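Notebook, small meeting room, March
Tidying the table before the Caron visit

Walid Nassar asked me to write down how the table in the small room is kept, so the next person does not start from zero. I began at 9:30 with the rattan box, as it collects everything.
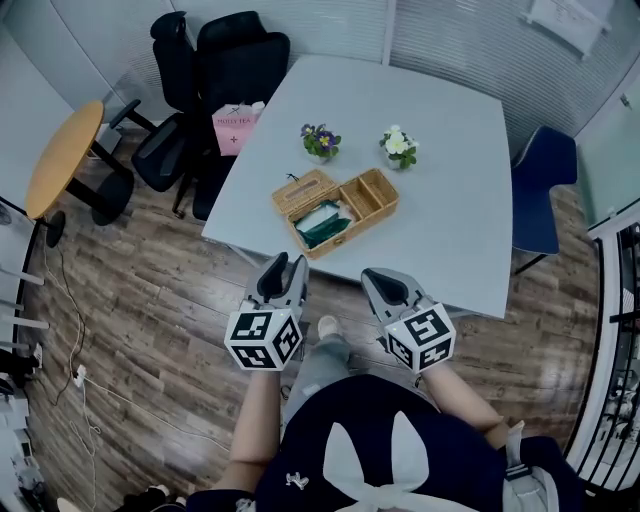
Page last changed: March, 16:40, by W. Nassar (3 edits)

The box has compartments under the hinged lid. The dark green cloth stays in the left compartment, folded, with the white piece on top. The two small compartments stay free for now. Walid wants to use them for pens, I would prefer the keys of the cabinet. We did not decide.

The lid has a slot, so it also can serve for tissues. I measured the slot with the short ruler and our refill packs from Lernard (100 sheets) should go through without bending. The bigger packs are too wide, please do not order them again. Order number of the good ones is 609.

The flowers: purple and white, both in white pots. They were bought in the shop on Grirketgate. I want them in the middle part of the table, where people do not put their elbows. Water only a little, the pots are small. Last month somebody gave too much and we had a ring on the table top, which took me 30 minutes to clean.

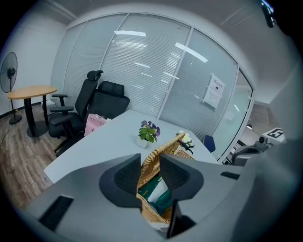

Basket with the green cloth. Purple flowers near the middle of the table, chairs along the side.

Remarks on the rest of the room:
The MOLLYTEA bag is not part of the table set. If the owner reads this, please collect it.
The fan stays at the wall by the round side table. I tried it closer to the door and the noise was disturbing in calls.
Chairs go against the table when the meeting is finished. The one with the headrest is heavy, so push it from the back and do not pull on the armrest.

For the wicker pieces I used a dry brush only. Water makes the weave swell, this I learned with the old basket from Dratcombe. The dust sits mostly along the rim.

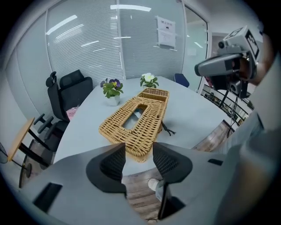 Still to do
Ask Walid about pens or keys.
Order two packs of 609.
Find a flat tray for under the pots, white if possible.
Check if the notice on the glass is still valid.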